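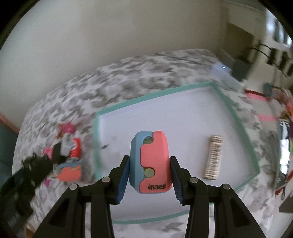
L'héritage de la tante Ernance

À la mort de la tante Ernance, Ignacio Troncoso reçut un piano, 17 parapluies et l'obligation de dîner chez les cousins de Paiva une fois par an, en mars. Il vendit le piano. Les parapluies, il les garda, par respect et parce que personne n'en voulait à ce prix.

Restait le dîner. Les cousins parlaient de toiture. À 22 heures, entre la poire et la gouttière, sa voisine de table se pencha vers lui.

– Vous êtes de la famille ?

– Par testament. Et vous ?

– Je me suis trompée d'étage il y a six ans, dit Thitima Rungrueang. On y mange bien.

Il lui offrit huit parapluies. Elle en accepta un, le moins laid, et reprit du fromage.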